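The Can Job

Fiction 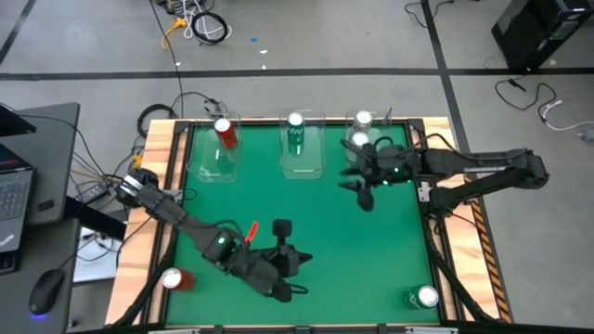
1. Onholm

Trinity Lindqvist took the job because it was indoors. The listing said data operator, no experience needed, two-month contract, and the address was a rented unit on the Gallagher road, across from a tire place. She rode the bus out from Droderham with a sandwich and a notebook and never wrote anything in the notebook.

Myrtle Escobedo met her at the door. Myrtle was sixty-one and had spent most of her working life sewing car seat covers. She had been at Onholm since the winter.

"You move the arms," Myrtle said. "They record it. Then you do it again."

There were two arms, one on each side of a green table, and a row of clear holders at the back. The task was to pick up soda cans, stand them in the holders, and let go. Each time through was called an episode. An episode got saved if it was good and thrown out if it wasn't, and the person who did it was the one who decided.

"What's good?" Trinity asked.

"Can ends up standing in the holder. You didn't hit anything. You didn't stop in the middle to scratch your nose."

"And if I did?"

"Then it learns to stop in the middle."

Trinity's first nine episodes were bad. She closed the gripper too early and knocked a red can onto its side, and then chased it around the green with the fingers open. Myrtle ate a pear and watched. On the tenth try Trinity got the can up by its middle, carried it over the holder, and lowered it so slowly that the recording timed out.

"Faster," Myrtle said. "Whatever you do, that's what it thinks a can needs."

2. The count

The contract with Drostance was for 3953 episodes. Alaric Kapoor, who ran the unit, kept the number on a whiteboard by the bathroom and wiped it down every evening with his sleeve. When Trinity started, it stood at 1039 done. He was a tall man who ate standing up and apologized for the chairs.

He explained the rules to her on her second morning. Cans had to start in different places. Standing, lying down, near the edge, close to an arm. If they always started in one spot the thing would learn the spot and nothing about cans. He had a printed sheet of starting positions, but after a week she stopped needing it and just put them down wherever her hand went.

"That's a problem too," Alaric said. "Your hand goes to the same places. Use the sheet."

She used the sheet.

By the end of the first week her shoulders hurt in a way she hadn't expected from a job where you sat most of the day. Myrtle showed her how to rest her elbows between episodes. Myrtle liked red cans and Trinity liked green ones, for no reason either of them could give. They traded shifts on the station, two hours on and two hours off. The one who was off checked recordings on the other computer, looking for bad ones that had been saved by mistake.

That was how Trinity found out what her own work looked like. On the screen the arm came in from the side, waited, dipped a little, and closed. The dip was hers. She did it every time, a small drop at the wrist before the grip, like somebody checking a step in the dark. She scrolled back through four days and it was in all of them.

She told Alaric.

"Does it hurt anything?" he said.

"No. The can gets there."

"Then leave it in."

3. Visitors

Corinne Esposito drove over from Drostance in June to see the model run. She brought Ansel Iwasaki with her, an engineer, very young, who got down on the concrete right away to look at the cables and stayed there for some time.

Corinne asked Myrtle how she liked the work.

"It's fine," Myrtle said. "It's quieter than sewing."

"Do you ever think about what it's for?"

"Cans," Myrtle said.

Corinne laughed, but Myrtle hadn't meant it as a joke and went to refill the coffee.

Ansel loaded the model onto the station. It had been trained on everything they had saved up to the night before. He told them not to expect much. He laid a red can down on the left side and a green one down on the right, pressed a key, and stepped back with his hand near the stop button.

For a while the arms only trembled. Then the left one swung out, hung over the red can, and came down next to it and closed on air. It lifted the air, carried it to the holder, and let it go with great care.

"Huh," said Ansel.

He reset it. The second time the left arm pushed the can against the edge and quit. He reset it again. The third time the right arm moved. It reached across to the green can and stopped above it, and the wrist dropped a little, and then the fingers closed.

Trinity felt her face get warm. She looked at Myrtle, and Myrtle was already looking at her.

The arm stood the can in the holder and backed off.

"That's a nice approach," Ansel said. "That little hesitation. I wonder where it gets that."

Neither of them said anything. Alaric was reading the whiteboard.

4. Myrtle's week

The next week Myrtle's sister had an operation in Droderham and Myrtle went to stay with her. Trinity ran the station by herself. Alaric sat in for the checking, though he kept getting phone calls, and she ended up doing most of that too.

With only one person on, the days got long. She talked to the cans some. She tried doing an episode without the dip and found she could if she thought about it, but the grip was worse, and she threw three in a row out. She went back to doing it her way.

On the Myrtle recordings there wasn't any dip. Myrtle came in flat and fast from the side and took the can as if somebody else might get it first. When she let go, she always opened the gripper wide, wider than she had to, and held it open a second. Trinity hadn't noticed this when they were working side by side. She watched a lot of those recordings that week, more than she needed to check.

She called on the fourth evening to ask about the sister.

"She's sitting up," Myrtle said. "She's complaining about the soup. What's the count?"

"I don't know. Alaric wiped it."

"He always wipes it. Look in the file."

Trinity looked and told her.

"Okay," Myrtle said. "Don't do them all without me."

5. Last episodes

They finished on 18th June, a little after lunch. Myrtle did the last one, because Trinity had done the one before it and it was Myrtle's turn. It was a green can starting on its side by the right-hand edge, number 17 on the sheet, which they both hated because the wrist had to bend so far. Myrtle missed it once and threw the episode out, and then got it.

Alaric wrote 3953 on the board and took a picture of it with his phone. He said Drostance was talking about a second contract, cups maybe, or folded towels. He would call them both. He shook hands with Trinity and then with Myrtle, and then he had to take a phone call.

Ansel had left the newest model on the station computer, and the two women ran it once before they went. Myrtle set the can out. Trinity pressed the key.

The arm went over, dipped, and took hold. It carried the can to the middle holder and stood it up. Then it opened its fingers all the way and held them there.

"Well, that's me," Myrtle said.

Trinity shut it down and hung her headphones on the hook. Myrtle had brought her car that day and offered her a ride as far as the bus station. They stopped at the tire place first, because one of the front ones was low.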